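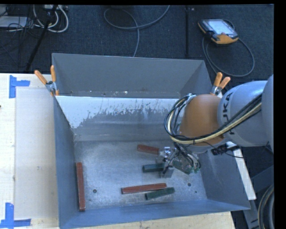 September 22, 2019

Block and bin notes, continued from the Plirkach pages.

Today I worked on the bin and on the blocks. I write it in the order I did it, so Mireille can follow when she takes over in October.

The bin first. The gray one with the flared walls is now the one we keep. The older straight box from Vuvham had corners where a block could stand up against two walls at once, and I was always pushing it down with a ruler. With the sloped walls a block that falls at the side slides back to the floor most of the time. I dropped the red-brown blocks one after another from the height of the rim, 60 drops in total, and 9 times the block stayed leaning on the wall. With the Vuvham box I had 22 from the same number of drops. I did not note which wall, which was stupid. Next time I will write it down.

The far wall has the dark speckled stains across the middle. I tried to clean them with warm water and dish soap, then with the orange cleaner from under the sink. Nothing changed that I could see. I did not want to use the rough sponge, for it would make the silver surface dull and then the wall will look different from before in all our pictures. So the stains stay. If somebody has a better idea please write it here before trying it.

The two small holes in the floor are still open. Mireille asked if we should cover them with tape. I am against it. Tape edges come up after some days and a block corner catches on them, we had this already with the label in the Lumanlan tray. The holes are too small for any block to go in, also on its end.

Now the blocks. There are three red-brown and two dark green in use. Two more green ones are in the drawer. One has a broken corner and the other was painted again and is thicker than its brothers, not much, but the calipers see it. I keep both and do not mix them in. I wrote "NO" on the bag.

Paint: the green is from the second can and it is good, no complaint. The red-brown needed two coats. I let the first coat dry for one night and the second for two nights, and I think this was correct, because the blocks of the first series, which I put away after one night, were sticking to each other in the box and I lost paint when I pulled them apart. The brush with the blue handle is finished, I threw it away.

Arrangement. For the layout with all five I wanted them spread and flat on the floor. One red-brown goes along the left wall, parallel to it. One lies across near the front, with a green one next to it on the right, a little turned. The last red-brown and the other green are farther back. I like this layout because the front pair is close but still easy to tell apart, and the left one is almost alone. I tried also with two blocks crossed one on top of the other, but the top one slid off when I bumped the table, so I gave up on this.

About the table: it is the light wood one and it is not level. A marble put near the middle goes slowly to the window side. I folded a piece of card under one leg and it is better. The real solution is the adjustable feet, which Kangate still has not sent. I wrote to them again, this is the third message.

Lighting. In the afternoon the dark green is hard to see against the shadow of the wall, even for my own eyes. The red-brown has no such problem. Perhaps for the next series we take a lighter green. I have 13 raw pieces left, cut and sanded, enough to try one lighter color and still keep some reserve.

To do:
Repeat the drop test and write the wall each time.
Ask Mireille where she put the long calipers.
Sand the broken corner, or decide to throw this block away.
Buy a brush, same width as the old one.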